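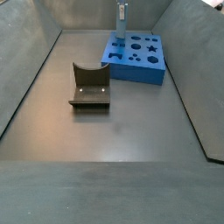 Foam shape sorters back on loan

The foam shape sorters are back on the toy library shelf at Clasholm and can be borrowed again from October. They went out 54 times last year, which is more than any of the wooden puzzles, and several had lost pieces by summer.

Nana Odoi spent two afternoons matching loose pieces to blocks. The blue one has a star, an octagon, a round hole, ovals and small slots, so it suits children who already manage a basic circle-and-square board. Start with the star or the octagon. The small round holes take more patience, and the pieces for them are easy to lose – please count them before you zip the bag.

Loans are for 13 days, with one renewal if no one is waiting. Each bag has a card listing its pieces. If one is missing, write it on the card and tell the desk. There is no charge for the first lost piece.

To clean foam, wipe it with a damp cloth and let it air dry. Do not put it in the dishwasher or leave it on a radiator. One came back from a radiator last winter and no longer lies flat.

Under-threes should use the sorters only with an adult beside them. To reserve one, call the desk on extension 2228 before noon.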